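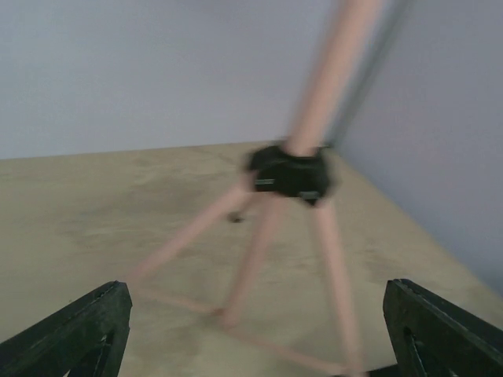 Pink stand with black center hub, tan floor.

Brarkgate, Clelum plant
Pre-award safety and property inspection, radar spares work (Isus line)
Date of visit: 11/16/18
Inspector: Dorottya Pálfi
Site contact: Gervásio Lacerda, facility manager
Also present: Béla Szénási, quality; Jonalyn Manalo, shipping and property records

Ratings used: OK, OK with comment, Fix before award, Not applicable.

Scope

The visit covered the spares cage, the bench repair area, the power supply test room, the chemical locker, and shipping. The machine shop next door belongs to Csonka, the subcontractor for housings and brackets, and was looked at only where the two firms share a wall, a loading dock, or a fire exit. Contract pricing, delivery dates, and security clearances were handled by others and are not part of this checklist.

Section 1. Government property

1.1 Property records match items on the shelf
Rating: OK with comment
Pulled 44 line items from the property list and went to find them. All were located. One waveguide section was in bin C instead of bin D. Manalo corrected the record while we stood there. The paper log and the computer record both need to show the new bin, and only the computer record had been changed when I left.

1.2 Government-owned test sets tagged
Rating: OK
Tags readable, asset numbers agree with the list.

1.3 Government material kept apart from company stock
Rating: Fix before award
The cage has a painted line down the middle. Company stock was on both sides of it. Lacerda said the overflow came from a late shipment and would be moved. A painted line is acceptable to me if people respect it. If the overflow is going to be a regular thing, put up a divider.

1.4 Cage access list current
Rating: OK with comment
Two names on the list belong to people who have moved to the Csonka side. Remove them or write down why they still need to get in.

1.5 Loss and damage reports on file
Rating: OK
One report for the year, for a dropped receiver module. It was written up the same day, photographed, and closed. Good report. I would use it to train new staff.

Section 2. Electrical and high voltage

2.1 Lockout and tagout procedure posted at each panel
Rating: OK

2.2 Locks issued by name
Rating: OK with comment
Locks are issued by name but three of them were hanging open on the board with no name strip. Engrave them. The strips fall off when the glue gets warm.

2.3 Grounding sticks at transmitter power supplies
Rating: Fix before award
Test room has four bays and three sticks. The technicians share the third stick between the two end bays, and one of them told me he walks over to get it when he needs it. A discharge tool has to be within reach of the person opening the cabinet. Order one more stick and a hook to hang it on.
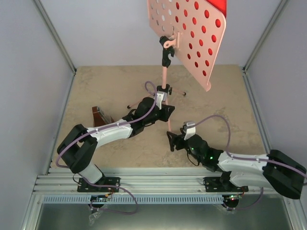

The same goes for the insulated mat in the end bay, which stops short of the cabinet door. A person kneeling to reach the lower drawer has one knee on bare concrete. Szénási measured it and agreed to order a longer mat along with the stick.

2.4 Interlocks tested
Rating: OK
Tested every month, results signed. Watched the test on bays one and two. Both dropped power when the door was opened.

2.5 Two-person rule for energized work
Rating: OK with comment
The rule is written and the technicians know it. What is missing is who counts as the second person. On the day of the visit it was a shipping clerk who had not had the rescue training. The second person needs to know where the breaker is, how to call for help, and when to keep hands off. Add this to the written rule and keep a list of trained names on the test room door.

2.6 Extension cords
Rating: OK
None in permanent use. This was a finding last time and has been taken care of with new drops from the ceiling.

Section 3. Radio frequency exposure

3.1 Warning signs at the antenna test area
Rating: OK

3.2 Dummy loads used for bench transmit tests
Rating: OK
Loads are rated for the job and within calibration.

3.3 Leak survey on record
Rating: OK with comment
Survey is on file but the sketch that goes with it shows the old bench layout. The readings can't be matched to a bench anymore. Redo the sketch now. A full survey is due in December in any case, and I would rather see the two done with the same drawing.

3.4 Survey meter in calibration
Rating: OK

Section 4. Chemicals and ventilation

4.1 Data sheets available
Rating: OK
Binder at the locker, second copy in the break room hall.

4.2 Flammables in approved cabinet
Rating: OK with comment
Cabinet is fine. The self-closing door does not latch unless it is pushed. Adjust the closer.

4.3 Solder fume extraction
Rating: OK with comment
Arms are in place at each bench and they pull well. At two benches the arm had been swung up out of the way and work was going on without it. Supervisor corrected it on the spot. Check again at different hours, including second shift.

4.4 Conformal coating booth
Rating: OK
Filter change log up to date. Pressure gauge in the green.

4.5 Waste containers labeled and closed
Rating: Fix before award
One drum of used solvent had a label with no start date. The date was found in the shift book and written on. I am leaving the rating as it is until the plant shows how this will be caught next time - a line in the weekly walk would do it.

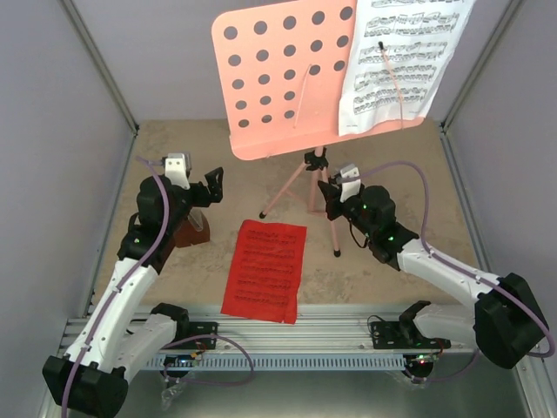

Section 5. Static control

5.1 Wrist strap testers at entrances
Rating: OK
Both working. Sign-in sheets filled in.

5.2 Bench mats and ground points
Rating: OK with comment
All passed. The tester used by the plant is a newer one than the procedure describes, so the steps in the procedure do not match the buttons. Update the procedure.

5.3 Non-conductive clutter on benches
Rating: OK with comment
Foam cups and bubble wrap at one bench. This comes up on every visit. Szénási has asked for lidded bins at the end of each row, and I support that.

5.4 Circuit cards stored in shielding bags
Rating: OK

Section 6. Lifting, storage, and shipping

6.1 Hoist inspection
Rating: OK
Annual inspection current. Hook latch works. Capacity marked on the beam, readable from the floor.

6.2 Rack load ratings posted
Rating: Fix before award
The long rack on the dock side has no rating plate. It holds crated power supplies. Brarkgate is to get the rating from the maker or have the rack checked by an engineer. Until then, crates go on the bottom shelf only.

6.3 Crates and packaging
Rating: OK with comment
Crates are marked with weight and center of balance. The stencil for the contract number is worn and the last digit can be read two ways. Cut a new stencil.

6.4 Forklift daily checks
Rating: OK
Cards filled in. Horn, lights, and brakes tried.

6.5 Shared dock with Csonka
Rating: OK with comment
The two firms use the same dock with no written agreement about who moves what. Barnabás Csonka came over and said his people wait until the Brarkgate truck has gone. That works on most days by his account. Write it down anyway, one page, signed by both sides, with a phone number for each shift.
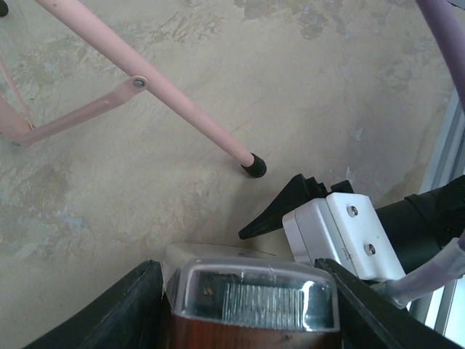
Section 7. Fire and exits

7.1 Exits clear and marked
Rating: OK with comment
North exit clear. The shared exit had a pallet jack parked in front of it on the Csonka side. It was moved. Paint the keep-clear box on both sides of the door.

7.2 Extinguishers
Rating: OK
Inspection tags current. Test room has the right type for electrical fires.

7.3 Evacuation drill
Rating: OK with comment
Last drill counted 39 people out, and the sign-in sheet agreed. Csonka staff did not take part. With a shared alarm they should.

7.4 Emergency lighting
Rating: OK
Pressed the test button on each unit. One lamp in the shipping hall was dim. Replace it.

7.5 Alarm in test room
Rating: OK
Can be heard over the blowers.

Items to close before award

1.3 Company stock out of the government side of the cage
2.3 Grounding stick, hook, and longer mat
4.5 Start date check added to the weekly walk
6.2 Rating plate for the dock rack

Send photos or paperwork for each. Closing these may take up to 12 working days, going by what Lacerda told me about the order time for the mat. I do not need to come back for 1.3 or 4.5 if the paperwork is clear. I will want to see the rack in person.

Comments added by the plant

Lacerda: Stick and mat are on one purchase order, number 699. Divider for the cage is being priced. We will tape off the rack shelves tonight.

Szénási: On 5.2, the old procedure was kept so that both testers would be covered. The old tester has been scrapped and the procedure will be rewritten.

Manalo: Paper log for the waveguide section updated, bin C. New stencil requested. Please correct the spelling of my first name on the visitor copy, it has one L and ends in lyn.

Pálfi: Spelling corrected. Item 1.1 comment closed.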